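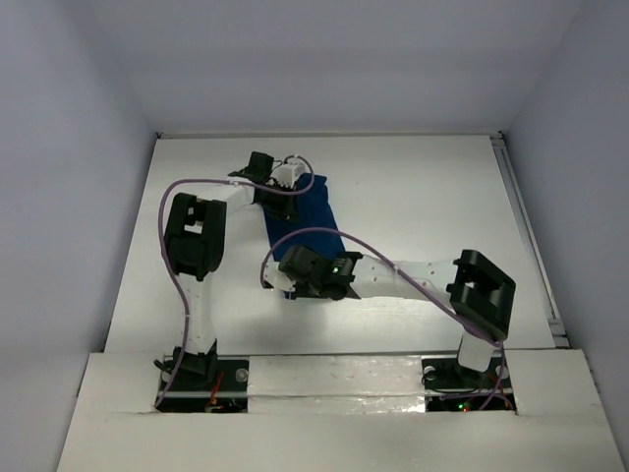 How often should a reusable cleaning cloth be replaced?
Replace the cloth when it no longer takes up water evenly, or after 2,000 washes, whichever comes first.

Search products Enter keyword or item number Go

Print this page | E-mail this page

Skikance General Purpose Cloth

The Skikance cloth is supplied by Trononar to schools, clinics and public buildings for daily cleaning of benches, desks and fittings. It may be used damp or dry. A damp cloth is suited to most surfaces; a dry cloth is recommended for glass and polished metal.

Cloths are sold in packs of 30. Cartons hold 168 cloths and are available to account customers only. Colours may differ slightly between batches, and customers who use colour coding should order enough for each area at one time.

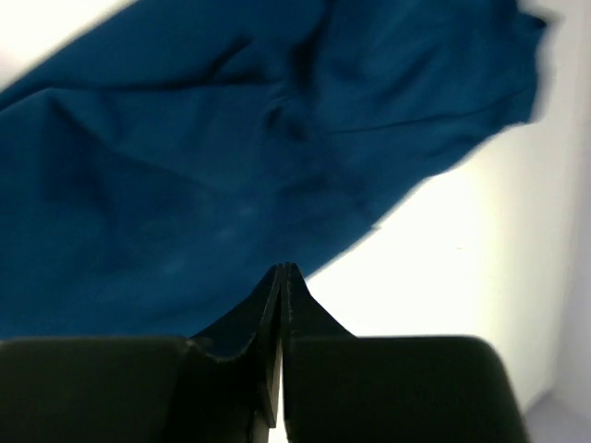
Blue fabric, showing folds and surface texture.

Washing and care

Wash before first use. Machine wash warm with a mild detergent, separately from towels and other items that shed lint. Do not use fabric softener or bleach. Tumble dry on low or hang to dry. Cloths used in food areas must be washed apart from those used in washrooms.

Ordering

Orders received at the Trerkemia warehouse are sent within seven business days – remote addresses may take longer. Unopened packs may be returned for credit. The Yurchenko wall dispenser is sold separately and is not included in carton pricing.

Prices were last reviewed in July.

Contact us | Copyright Trononar | Back to top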